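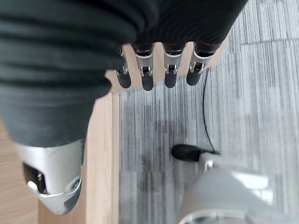
Storage and Shelving Helper, part time, at Gikari

Posted April 5, 2021 by the Gikari office
317 shares | 2 comments

If you are the sort of person who can't walk past a crooked stack of boxes without giving it a little nudge, please keep reading, we would love to hear from you.

Gikari is a small lending library for craft and household materials. People come to us for pattern packets, fabric samples, paint cards, old instruction booklets, all the odds and ends that are a pain to buy for one weekend and no fun at all to store for the rest of your life. We moved into the ground floor of the McPhee building over the winter, and the move was a happy one (more windows! a real sink!), but it was also a fast one, and a great deal of what we own went into boxes by whoever was standing closest. We've been living with the results ever since.

So we are looking for a patient, friendly helper to get the cabinets in order and keep them that way through the end of September. The position is part time, two mornings a week, and pays $2000 for the whole stretch, in equal monthly payments. You would be working in the cabinet room for most of it, with the occasional trip down the hall to our second closet, which everyone calls Poria after the sign that was on the door when we arrived.

What the work is like

Most mornings start with a cabinet. You open it up, take the boxes down, go through what's inside, and decide with us what belongs together. Then everything goes back on the shelf with the spine facing out, so that a borrower can read it from the doorway. We keep a running list on paper and another on the office computer, and part of the job is getting the two of them to agree -- a tall order, we know, and we promise to help.

We have 310 boxes to get through in all. Please don't let the number scare you! Plenty of them are half full and a good many can be combined, and we would much prefer that you take your time with the tricky ones than race to the end. The Jikwood collection in particular deserves slow going. It came to us as a gift, it is mostly hand-drawn furniture plans, and the paper is thin enough that you'll want clean hands and a big clear table.
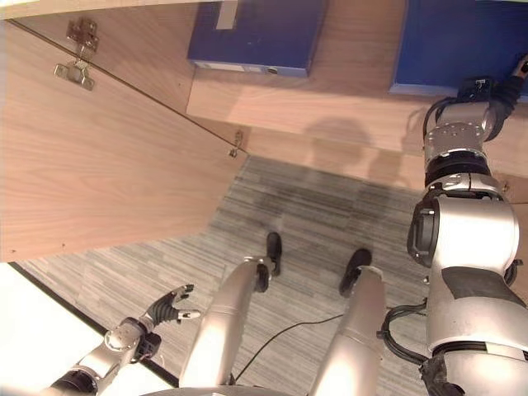

Labeling is the other large piece of it. We settled on white labels along the spine, and we'd like you to write or print them so that someone who forgot their reading glasses can still find the upholstery samples. If your handwriting is lovely, wonderful. If it looks like mine, there is a label printer in the office and you are welcome to it.

You will also be the one who notices things. A door that has started to rub, a shelf that sits a bit low in the middle, a box that has been shoved in sideways again. We don't expect you to do repairs, though if you are handy with a screwdriver and want to snug up a hinge now and then, go right ahead.

Who we hope will write to us

You don't need library training or a degree. Past work in a stockroom, a school supply closet, a sewing shop or a busy household all counts with us. You should be comfortable reaching up to shelves and lifting a full box of paper, and you should be all right with a room where people wander in and ask you where the zippers are. Some of our best helpers have been on the quiet side, and some have talked all morning long, and we got on well with both.

It would be nice, too, if you could stay with us the whole way through. The first few weeks are mostly learning where things live, and we'd hate to have you leave just as it starts to feel easy.

Good things to know

There is free parking behind the McPhee building and a bus stop across the street. Coffee and tea are in the kitchen, and you can borrow anything you like from the collection while you work here, with no late fees. Morning hours are flexible as long as we know them ahead of time.

To apply, send a short note to the Gikari office or drop one in the mail slot by the front door. Tell us which mornings suit you, when you could start, and a little about something you once put in order, whether that was a warehouse or a single kitchen drawer. No formal resume needed, but if you have one handy, send it along and we'll read it. We answer every note, though it may take us a few days.

Last updated 3:10 p.m.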